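The Second Life of a Benchtop Cell

The compressor kicks on at 7:22 and that's how I know I'm late. I like to be in before it, coffee in hand, while the shop is still quiet and the arm is parked with its nose down like a horse asleep in a field. On a good day I get a quarter of an hour with it before anyone wants anything from me.

I look after a small sorting cell at Tadetti, where we rebuild control panels for old farm and dairy equipment. It's one arm on a white table, with a gripper, a camera on the wrist and a fair number of trays. Parts that come off a stripped panel get laid out, the arm picks them up and they go where they belong. Switches with switches, hardware with hardware, boards with boards. If you came in expecting sparks and a safety cage the size of a bus shelter, you'd be disappointed! It moves at the speed of somebody setting a table for guests they don't much like.

I came to the job sideways. I was a panel wirer for years, and when the shop bought the cell secondhand in April they asked who wanted to learn it, and my hand went up before my brain had weighed in. The integrator, a little outfit called Pundex, gave me two days of training and a binder. The binder has 272 pages. I've read most of them, some of them at my kitchen table with a pencil, and I can tell you that the chapter on fingertips is by far the most useful and the chapter on network settings made me want to lie down.

So, fingertips. Everybody who visits looks at the arm, because the arm is the handsome part, but my working day is mostly spent thinking about the last inch of it. The fingers get scuffed. They pick up grease from old switchgear and dust from everything else, and a greasy finger will hold a part beautifully right up until it swings over the tray. I wipe them down with alcohol at the start of the shift and again after lunch, and I run my thumbnail down the inside faces to feel for nicks. You can feel a bad one long before you can see it. When I find one I swap the pair, never just the one, and then I get to do the part I enjoy, which is teaching the thing where its own hands are.

Here's how that goes. I jog the arm over to the table, close the fingers on a gauge pin, zero the width, open up, and then lower it over a real part at the slowest speed the pendant will give me. I want the part sitting centered between the tips, with daylight on both sides. Then I look at the wrist camera's picture and check that what the camera thinks is the middle and what the fingers think is the middle are the same place. They never are the first time. On a new pair of fingers I might go back and forth 5 times before I'm happy, nudging and looking and nudging again, with my face down at table height like a kid watching a goldfish. 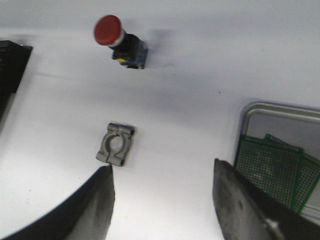

Shiny parts and dull parts want different light, and this took me most of the summer to figure out. A gray casting on a white table ought to be the easiest thing in the world to find, and mostly it is, but let the sun come in the east window and the shadow alongside it gets as dark as the metal. Then the camera draws its outline around the pair of them and the fingers come down off center. We hung a blind. We also moved the lamp to the other side, moved it back, and finally clamped it to the shelf, where it's stayed. (There is a pencil mark on the shelf. Do not move the lamp off the pencil mark.)

Emergency stop buttons are their own little adventure. They're top-heavy, they roll, and they'll come to rest at whatever angle suits them. The round cap is a tempting thing to grab, and the software loved to go for it, but the grip is slippery and the whole assembly pivots as it lifts. I taught it to go for the body of the switch instead. That was a long afternoon, and I'd do it again tomorrow, because the first time it made ten clean picks in a row I did a lap around the bench.

Flat boards are the other nuisance. One board by itself is fine. Two boards lying on top of each other look like one slightly fat board, and the arm will cheerfully lift the top one, drag the other along and drop it on the way over. My fix is about as low-tech as they come: I slide them apart by hand whenever I load the tray. A suction cup is on order from Jestero, and I've cleared a spot in the drawer for it.

Once a week I do the long version. Bolts on the wrist flange get checked with the torque wrench, and the cable gets a slow look from base to gripper, especially at the elbow, where it flexes most. I test the stop circuit with the arm moving. I wipe the camera lens with the good cloth, then the table with the bad cloth, and I write it all in the logbook in pen. The last fellow kept his notes in a spreadsheet, and I've never been able to open it.

The arm itself has a name, by the way. It came with a strip of masking tape on the base that reads Štěpánek, left by whoever had it before us, and we kept it. I replaced the tape when it started to peel and copied out the accents as carefully as I could.

Next on my list is the gearbox grease at the shoulder, which the binder says to do with two people. I've got the grease, and I've got the fittings. I'm still working on the second person.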